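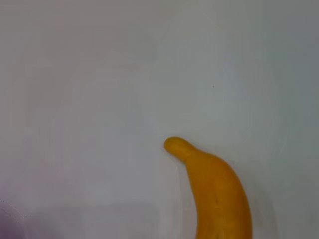 *Banana on the white table, wrist camera view*

# Two-arm bench: buying and budgeting FAQ

For departments and partner sites planning a bench like the ones at Dadbridge. Send anything not covered to the Dadbridge equipment desk. Last revised in June.

## Before you order

### Do we need two arms?

If the tasks you have in mind are all single pick and place, no. One arm will do them, and you can add the second later if you buy a table wide enough at the start. Sites that expect to hand items from one side to the other, or hold a container still while filling it, should budget for two from day one. Retrofitting costs more in staff time than in parts.

### Which supplier should we use?

We have framework prices with Arkham for arms and with Dudoden for tables and mounts. You may buy elsewhere, but you'll need your own quote and your own support contract. Michailidis supplies grippers and fingers only. Their lead time is longer than the other two, so place that order first.

### Does the price of an arm include the gripper?

No. Gripper, mounting plate, cables and wrist camera are separate lines on the Arkham quote. Check that all four are there before you raise the purchase order. The mounting plate is the one most often missed.

### Can we lease?

Arkham will lease arms for a minimum of 2 years. Tables, cameras and grippers are purchase only. Leased arms have to go back with their original cable sets, so label them when they arrive.

## The table and the room

### What sort of tabletop should we ask for?

Plain matt white. Gloss tops throw back the ceiling lights and the cameras struggle with it. Ask Dudoden for the top without printed markings, and use removable tape if you need to mark positions.

### How much space does it take up?

Allow 600 mm of clear floor on each open side of the table, plus the swing of the arms at the ends. The back can go near a wall. Leave enough of a gap to get a hand down to the cables.

### Do we need special lighting?

Ordinary ceiling panels are fine. Avoid a position beside a window unless you can fit blinds, and put the blinds in the same budget request. Facilities will treat them as a separate job if they come later.

## Objects and consumables

### Should we buy real food or play food?

Play food for setting up and practice. It keeps its shape, doesn't mark the table and can be reordered to match. Real fruit is only worth paying for if your project is about handling produce, in which case put it down as a weekly running cost.

### What goes in a starter set?

Pick items that differ in shape and colour, and a container or two to put them in. A bunch of grapes, a banana and an open bowl are enough for a first layout with a gripper at each side.

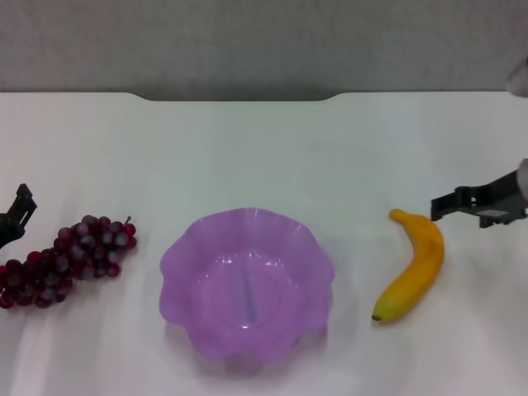 ### How much should we set aside for objects?

£30 per bench covers the first set and some spares. Bowls get cracked more than anything else, so order 3 of each type you plan to use.

## Running costs

### What should go in the yearly budget?

Gripper fingers or finger pads, one spare camera cable per arm, and the Arkham support renewal. Storage for recordings is charged to your own cost code and is not part of the bench price.

### Who pays for repairs?

Arkham covers faults during the support period. Damage from collisions is charged to the site. If the two arms have hit each other, stop work and report it before moving either one, or the claim may be turned down.

### Can we borrow a bench before buying?

Yes, if one is free at Dadbridge. Bring your own objects and allow a full morning for the induction.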